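Dishwashing and Table Service: Revised Guidance for the Shared Dining Rooms

The Residential Services Office has completed its review of how dishes are cleared, wiped and returned in the shared dining rooms at Drarnitz and Mulow. The revised guidance takes effect in September and replaces the sheet currently posted beside the sinks. Residents and staff are asked to read the summary below before the new term begins.

The review was prompted by the condition of plates arriving at the central wash in Prindska. During the spring term the wash received 2,761 plates from the two dining rooms, and around 300 of them had to be sent through a second time. In most cases the cause was food that had dried on the plate before it reached the machine. Sauces and dressings were the most common problem. Green sauces in particular leave a film that the standard cycle does not always remove, and the darker bits of herb tend to hold fast to the surface.

Under the revised guidance, plates are to be wiped at the table or the side counter before they are stacked. Each dining room will keep a set of round serving trays for clearing and a smaller rectangular tray for the sponge. The sponge is to stay in its own tray between uses and should not be left on the bare tabletop.

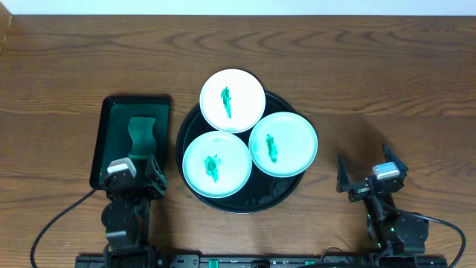
Plates carrying sauce should be set side by side on the clearing tray until they have been wiped. Stacking them first transfers the residue to the underside of the plate above, and the undersides are the part most often missed. It is acceptable for plates to extend past the rim of the tray while they are being wiped, provided the tray remains flat on the table. Before a tray is carried to the hatch, the plates should be stacked in its center and any crumbs cleared from its surface.

A damp sponge is sufficient for nearly all residue. Wiping should begin at the rim and move toward the middle, so that sauce is gathered in one place and can be lifted off. Scouring pads are not to be used on the white plates. Sponges should be rinsed after each meal and replaced weekly; fresh ones are kept in the lower cupboard at Drarnitz and on the open shelf at Mulow.

Wooden tabletops require some additional care. They were refinished last year by the firm of Galanis, which has advised that standing water be wiped up promptly and that no cleaning spray be applied directly to the wood. Residents who notice a raised edge or a pale ring on any table are asked to report it to the office so that the surface can be treated early.

Aoi Murakami, Dining Services Coordinator, will hold a short practical session in each dining room during the first weeks of term. The sessions last 20 minutes and are open to all residents. Attendance is expected of those on the clearing rota. Places are limited to 11 at each session, and names may be entered on the list at the front desk.

Lefteris Gkikas will continue to oversee deliveries to the central wash and will report the number of rewashed plates at the end of the autumn term. The office will publish that figure in a later issue of this newsletter.

Questions about the guidance may be left in writing at the front desk of either residence. Printed copies will be placed in both dining rooms before the start of term, and a large-print version is available on request.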